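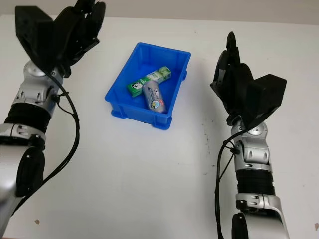
Chapter 6
When Two Arms Share One Load

The fault that opens this chapter happened at the Clirbridge packing site in October. A two-armed cell was moving small parts trays from a packing table to a conveyor. Each tray held a few light retail items. The cell had completed 3,018 lifts that month with no stops logged against it. On the next lift, the left hand closed on the tray and the right hand did not. The left arm raised its side to the programmed height, the tray tipped, and the contents slid across the table and onto the floor. Both arms then carried on to the conveyor and went through the motions of setting down a level tray.

No one was hurt. The operator saw the spill and pressed the stop button 14 seconds later. During that time the cell had already started back toward the table for the next tray.

The damage was one crushed carton. The reason the case is worth a chapter is that the controller recorded the lift as good.

What the log showed

The cell ran on a Heitmann controller with a pair of Plulent hands. The controller sent a "close" command to both hands at the same moment. Each hand was supposed to answer with a "closed" signal once its fingers met resistance. The left hand answered normally. The right hand answered too, although its fingers had hardly moved.

Technicians from Fedine, the company that maintained the cell, first suspected the motors in the right hand. They swapped the hand for a spare and the fault came back the same afternoon. They then turned to the cable. On this cell the hand cables ran along the outside of each forearm and were clipped near the wrist. The clip on the right side had been fitted too close to the joint, so the cable bent sharply every time the wrist turned. After many cycles one of the signal wires inside had cracked. When the wrist was straight, the broken ends touched and the wire worked. When the wrist turned in toward the tray, they parted.

A broken wire should have produced an error. It did not, because of how the input had been set up. The controller read a high voltage as "open" and no voltage as "closed." With the wire parted there was no voltage, and the controller took that to mean a firm grip.

Two faults, one accident

It is common in reports like this one to list a single cause. The Clirbridge report listed the cable. Replacing the cable did clear the fault, and if the work had stopped there the cell would have gone back into service with the same weakness. Any later break in that wire, or a loose plug at either end, would again have been read as a good grip.

We will call the cable the starting fault and the input setting the hidden fault. The starting fault is what changed on the day. The hidden fault had been present since the cell was installed, and 80 earlier inspections had passed over it. The inspections checked that the signal changed when the hand opened and closed. They never checked what the controller would do if the signal went away.

The repair had three parts:

1. The cable was replaced and the clip moved farther back along the forearm, leaving a loose curve at the wrist.
2. The input was reversed so that a lost signal reads as "not closed" and holds the arms where they are.
3. A height check was added. If one hand is higher than the other by more than a set amount during a lift, both arms stop.

The new cables are changed every 4,000 lifts – whether or not they show wear.

What this chapter covers

Section 6.1 explains how grip signals are made and how they fail. Section 6.2 deals with cables on moving joints, including bend radius and clip placement. Section 6.3 returns to the input setting and works through the wiring of a fail-safe signal. Section 6.4 looks at loads held by two arms, where a stop has to be planned with care: if only one arm stops, the other may pull the load out of its grip.

Before you start, review the section on digital inputs in Chapter 3. You will need the wiring diagram for a normally closed switch.

Terms to know

Starting fault
Hidden fault
Fail-safe signal
Bend radius
Paired stop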